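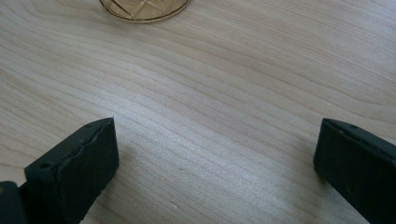 Lanalero Project Report: Glare on a Light Wood Tabletop
Tuesday, August 27, 2019

1. Purpose

The study table in our shared workroom has a pale wood surface with a satin sheen. Users complained that reading at it was tiring under the ceiling light. The project measured the reflected light and tested whether moving the lamp would reduce it.

2. Method

The table was cleared of books and papers and wiped with a dry cloth. A grid was laid out with string and brightness was read at 6 points using a Fotik light meter. The meter was held 300 mm above the wood at each point. Readings were taken with the blinds closed, first with the lamp in its usual place and then with the lamp moved toward the wall.

On this table the grain gives a simple visual check. Where glare is strong, the fine lines wash out and the wood looks almost white. Away from the bright patch they stay easy to follow.

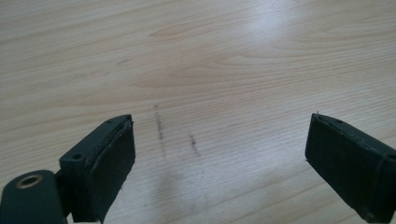 3. Results

The highest reading with the lamp in its usual place was 446 lux. Moving the lamp shifted the bright patch but did not remove it - the finish still reflected light toward the seated reader. A cloth mat gave the most even surface to the eye, although it slid during writing.

4. Further work

Repeat the readings in May with the blinds open. Test a mat with a non-slip back.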